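How a robot learns to tidy shoes

The Penero club meets in November to teach a robot one job: putting shoes in order. A robot does not know what a shoe is. It has to learn from examples. Club members hold a gripper in each hand and do the job themselves.

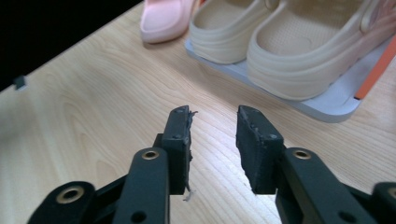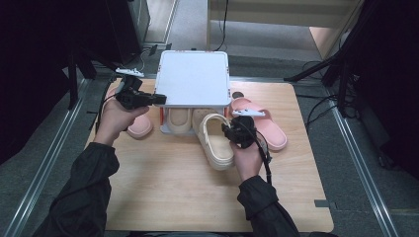 Every try is saved as one example. The club has 627 so far and needs 2,000. Trevor Desjardins, who runs the club, checks each one and deletes any with a long pause in it.

Words to know
Gripper: a tool with two fingers that open and close.
Example: one complete try at the job, from start to finish.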